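Thursday, workshop notes, mirror with carved crest

Continued on the round mirror for the Flistau order. Weight with the glass is 49 kg on our scale, so please lift it only with two people. I have cleaned the roses and leaves of the crest with a soft brush and a little warm water. In the deep places between the leaves the dust was very hard, and I needed around 3 hours for this part alone.

Outer width measured twice: 898 mm both times. The Rurine sheet says 968, but I think they have measured the height of something else. I will ask them again before we make the crate.

Scrollwork: the open loops on the left side are the weakest place. I found one fine crack at the back, and glued it. Do not hold the frame there.
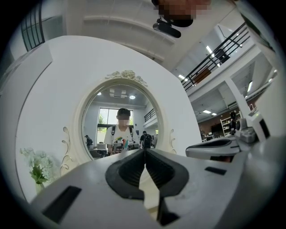
For the retouching I prefer the cream from Yimyam, two thin coats. The Clikent one dries too yellow next to the old paint. Still to do: polish the glass, check the wall fixings, order felt pads.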